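Fridge task, second round of recording
March – posted by the Galtby student manipulation project
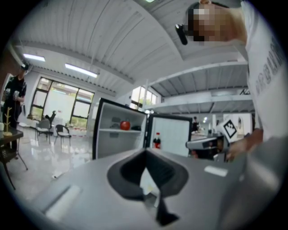 Started at 9:30, after the morning class cleared out. The plan was 100 demonstrations of the fridge task with the hand-held grippers, all in the same order: open the door, pick up the apple, put it on the shelf, close the door. We stopped at 86. Of those, 14 are no good and have been marked in the sheet, so the usable number is lower than I wanted.

Most of the bad ones have the same fault. The operator starts moving before the tracking has settled and the first second or so of the path jumps. I wrote this down last time too. From now on hold the gripper still and wait for the tone, then go. Whoever is running the sheet should say "go" out loud.

Other problems, in no order:

The small fridge slides when the door is pulled hard. We put rubber feet under the back and it got better. The front still moves a little. Mbwambo sells a grip mat that might do it, I will ask if we can order one with the next batch of tape.

Fingers lose the apple when it is picked too high. Aim for the middle. The softer finger pads from Prinov hold better but they leave a mark on the skin, and after some 200 grabs an apple is bruised enough that it looks different on video. Swap apples at lunch and note it in the sheet.

Light from the windows changed a lot between the first set and the last. I don't think it matters for training – we want variety – but it does make the tags harder to read late in the morning. Two recordings failed on this alone. Did not close any blinds, just moved on.

Head cameras ran fine. One battery went flat partway through and we didn't notice for three takes. Charge both the night before and check the level every time we stop.

Tried the cola bottle in the door rack near the end, only a handful of takes. It tips when you let go too early. Leave it as a separate task and don't mix those files in with the apple ones. They are in their own folder, named "bottle_test".

For the Brevard demo we need a clean set of the apple task and a first trained policy. Training takes a night on the lab machine, so the recording has to be finished a full day before that, with the files already checked.

To do:
– redo the 14 bad takes and finish the rest of the 100
– calibrate the second gripper again, width reading is off when fully closed
– buy apples
– copy today's files to the shared drive (half done, the big ones are still going)

3 comments | 2 shares

Contact: Galtby student robotics lab, room by the loading door
© Galtby student manipulation project. Back to top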